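Reading workshop notebook, November
Burville, second session on the Skyrme duology

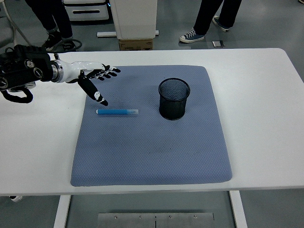
Zinhle thinks I am being unfair to the second book, and that going back over the same year from Arnima's side is the whole reason to read it. She wants that written down before I start complaining, so it is.

My complaint, then. Book one ends with Arnima getting off the ferry and not writing for a year. Fine. I didn't need to like her, and I didn't. Book two runs the same year again with her as narrator, and by page 20 we know she lost the address. A lost address! The first book spent 300-odd pages letting us wonder whether she was cruel or frightened or just bored, and the answer is a coat left on a train.

Lwazi read the coat chapter aloud. It went down better than I expected, mostly down to him. I still say the chapter is doing the author's tidying up for her.

Tried the swap again: read a scene from book one, then its twin from book two, no talking in between. Pairs used:
ferry landing / ferry landing
the sister's phone call / the hospital corridor
New Year on the roof / New Year at the bakery

Only the phone call gained anything. In book one the sister sounds cold. In book two she is standing outside a ward and can't speak up. That works, and it works without Arnima explaining it to us. The roof and the bakery are the same mood twice with different food.

Reshma asked whether we'd judge book two differently if we had read it first. Possibly. I doubt it. She'll try it on her sister-in-law, who hasn't read either, and report back. One reader proves very little but I'd like to hear.

Checked the claim on the jacket that it "stands alone". It doesn't. The man at Plosero is never introduced, he simply turns up on the steps and we're meant to gasp. Annatjie, who skipped book one, thought he was the landlord until chapter nine.

Length: 718 pages for the two together in our edition. I would cut the whole of the vineyard section and see if anyone noticed. Thulani says he would notice. He also says the reader site has it at the top of its list with 2,642 ratings, to which I said that people who hated book one didn't go on to rate book two. He had no answer to that, or was being polite.

For next time:
read to the end of part 3, including the letters
Zinhle to pick one passage where she thinks Arnima earns it, and I am to keep quiet while she reads
find out if the short story set after the roof is in print anywhere

Still not persuaded. Zinhle has my copy.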